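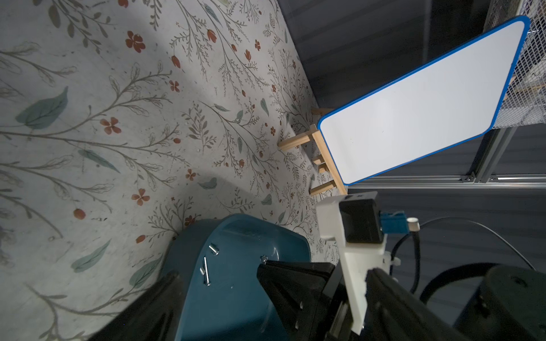
**FICTION / SHORT**

The planner was called Kandness, and it reported a confidence for everything, including things Latrice Lindqvist would have kept quiet about.

"Pin located," said the log. "Confidence high."

"Which pin?" she asked the screen. The screen had no field for that.

Calloway had bought the license from Skinel in July, after a demo with two pins and good lighting. Now she had metal parts in a teal tray on a flowered tabletop, and a perception module that kept drawing boxes around the flowers. She had filed 18 tickets. Skinel had closed most of them as expected behavior.

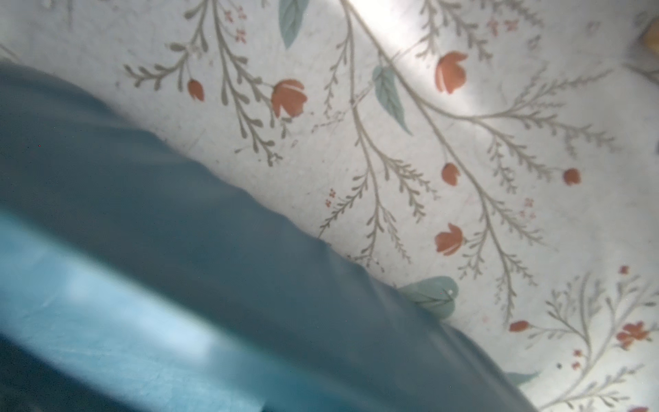 She raised the threshold and ran it again. The flowers went away. So did the screws – nearly 152 lines of log, and every one of them said the workspace was clear.

"It's learning," said the man from Skinel over the phone.

"From what?"

He said he would check with the team. She lowered the threshold by half, typed a note for whoever had the next shift, and read the new plan before she let it move. Step one was to grasp a bud.

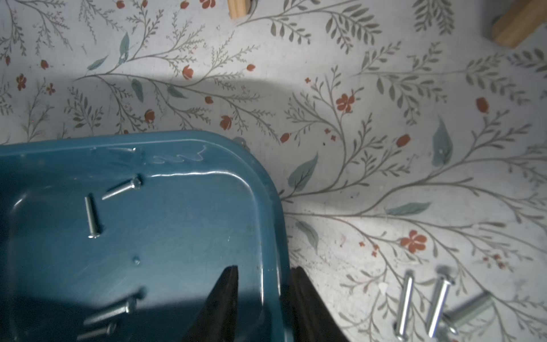

*Screws in the tray, screws or pins on the tabletop, Calloway.*

She deleted step one and pressed run.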